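Kamthorpe Household Goods
Help > Baskets and Small Storage

Frequently asked questions: mesh baskets for the table and shelf

Last updated 1st July

On this page we collected the questions which customers send us most often about our plastic mesh baskets, both the Nimetti (low) and the Leckie (deep). If you do not find your question, please write to us with the form at the bottom of the page. We answer in English and usually on the next working day.

Which basket should I choose for a table?

For a table that you also use for work or for meals, we recommend the Nimetti. It is low, so you can see what is in it while you are sitting, and your arm does not have to go up and over a high wall. The Leckie is made for shelves and for the bottom of a wardrobe. Many customers put it on the table in the first week and later move it to the shelf.

Where on the table is the best place for it?

At one side, with the long wall parallel to the edge of the table. If you are right-handed, the left side is often more comfortable, so that the right hand stays free for writing or for a cup. Please try both sides for some days before you decide. A basket in the middle of the table will be moved many times each day, and the things in it will become mixed.
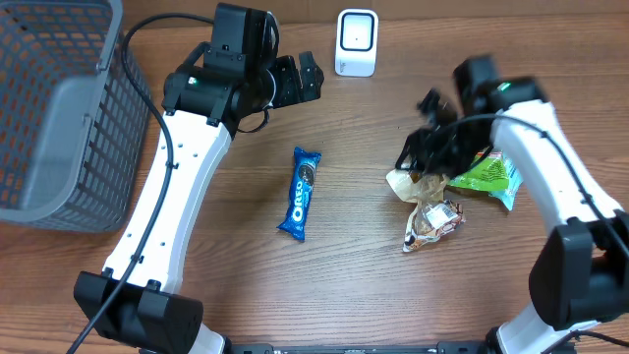
Reading time: 4 min

Will the basket scratch my wooden table?

The bottom of the basket is smooth and has no feet. On a wooden table with a good finish we do not expect scratches from normal use. The scratches that customers report to us come nearly always from sand or crumbs under the basket when it is pushed. Please lift it when you want to move it, and wipe the table under it one time each week. On oiled or waxed wood you can put a thin piece of felt under the basket. Felt is not included.

Can I leave it in the same place for a long time?

Yes, but think of the sun. Wood changes its color slowly in the light, and the place under the basket will change less than the rest. After a summer near a window you can have a rectangle on the table which is difficult to remove. If your table stands in the sun, change the place of the basket every month or so.

Small things fall through the holes. What can I do?

The walls have an open grid, and the floor of the basket is a closed panel, so small things can only go out through the sides. Pens and thin cables are the most common. You can use the Nimetti liner, which is sold separately, or put the small things in a little box or a cup inside the basket. A folded kitchen towel also works well.

How much weight can it hold?

The Nimetti can hold 400 grams for each divider section when you use the dividers. Without dividers, please do not carry it by only one wall when it is full. Take it with two hands, under the rim. The Leckie has stronger walls – the same rule is good for it also.

How do I clean it?

Use warm water, a little dish soap and a soft brush. An old toothbrush is good for the grid and for the corners, where dust likes to stay. Let the basket dry completely before you put it back on wood. The dishwasher is not recommended, as the rim can lose its shape at high temperature. We cannot exchange a basket which was deformed in the dishwasher.

Is the color the same as on your website?

The gray can look lighter or darker on your screen. There are also small differences between production lots. If you need several baskets which match exactly, please order them together and write this in the comment field. We will take them from one lot when it is possible.

My basket smells when I open the package. Is this normal?

A light smell of new plastic is normal and goes away in a few days. Wash the basket and leave it near an open window. If the smell is still strong after two weeks, please contact us.

Can I stack the baskets?

Empty baskets of the same model go one into the other. Full baskets should not be stacked without the lid. The lid for the Leckie is available again since April. For the Nimetti we do not have a lid at the moment.

Can I order for an office or a school?

Yes. From 100 pieces we give a lower price, and there is another step at 500 pieces. Please ask for an offer before you order, because the shop does not calculate this price automatically. Big orders are sent from our warehouse in Bretville and need a few days more.

How can I return a basket?

You have 30 days from delivery. The basket must be clean and without stickers. Please print the return form, put it in the package and keep the receipt from the post office until you have your money back.

Contact form | Delivery and payment | Spare lids and liners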